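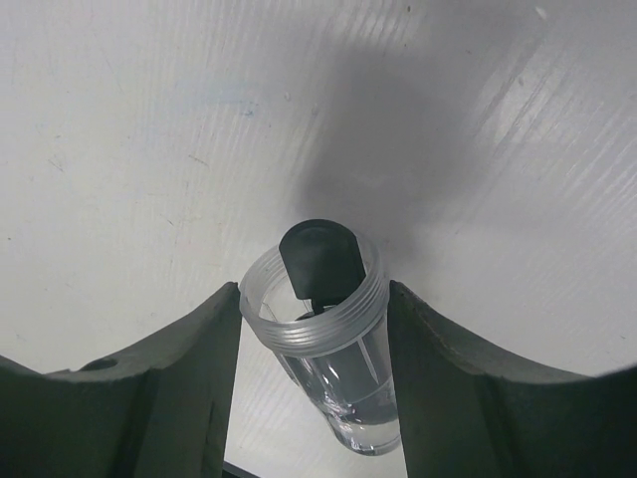

Introduction to Laboratory Practice
Handout 4: Measuring Volume and Making Dilutions

Read this before the lab session. You will need a calculator and your bound notebook. Loose sheets are not accepted.

1. Units

The liter (L) is the everyday unit of volume in the lab. One liter is 1,000 milliliters (mL), and one milliliter is 1,000 microliters. Most mistakes on last year's first report came from moving the decimal point the wrong way between these units. Write the unit after every number, including the numbers in the middle of a calculation.

One milliliter is the same volume as one cubic centimeter. Older textbooks use "cc" for this. Do not use it in your reports.

2. Choosing what to measure with

Beakers and flasks with printed marks are for holding and mixing. The marks are a rough guide only. The same goes for the lines on the side of a plastic tube.

Graduated cylinders are good enough for most buffers and wash solutions. Pick the smallest cylinder that will hold the whole volume in one go. Measuring 8 mL in a 100 mL cylinder gives a large error compared with the amount you want.

Volumetric flasks have one line on the neck and measure one volume. Use them for standards.

Pipettes are for small volumes. Each adjustable pipette has a range printed on it. Never turn the dial past either end of the range. It damages the spring, and the pipette then has to go out for repair.

3. Reading the level

Water in a glass cylinder curves up at the walls. Read the bottom of the curve with your eye level with it. If you look down from above, the reading will be too high. If you look up from below, it will be too low. Set the cylinder on the bench to read it - do not hold it up in the air.

Many plastic cylinders show almost no curve. Read these straight across.

4. Dilutions

The formula is C1 x V1 = C2 x V2. C1 is the starting concentration, V1 is the volume you take from the stock, C2 is the concentration you want, and V2 is the final volume.

Worked problem: You have a salt stock at 50 g/L and need 200 mL at 5 g/L.

V1 = (5 x 200) / 50 = 20 mL

Take 20 mL of stock and add water until the total is 200 mL. The water comes to 180 mL. Students often add 200 mL of water to the 20 mL of stock, and the result is too weak.

A "1 in 10" dilution in this course means one part stock in ten parts total. Some books write 1:10 and mean one part stock plus ten parts water. Check which one your source uses.

5. Serial dilutions

When the final solution must be very weak, work in steps. Three steps of 1 in 10 give 1 in 1,000 overall. Change the tip at each step and mix fully before taking the next sample. An error in the first tube is carried into every tube after it, so take the most care at the start.

Label tubes on the side before you fill them. Caps get swapped.

6. Practice problems

a) Convert 0.35 mL to microliters.
b) Convert 2,000 mL to liters.
c) How much of a 40 g/L sugar stock is needed to make 500 mL at 2 g/L? How much water is added?
d) A sample is diluted 1 in 10, and then 1 in 5. What is the overall dilution?
e) You need 0.5 mL of a stock and the only pipette left on the bench has a range of 1 to 5 mL. Suggest a way to change the plan so that you can use it.

Show your working for c, d and e. Answers to a and b can be a single line.

7. Notebook entries

Record the instrument used for every volume, along with the lot number of the stock. If you make a mistake, draw one line through it and write the correct value beside it. Correction fluid is not allowed.

Hand in the practice problems at the start of the lab.

Handout revised July 30, 2020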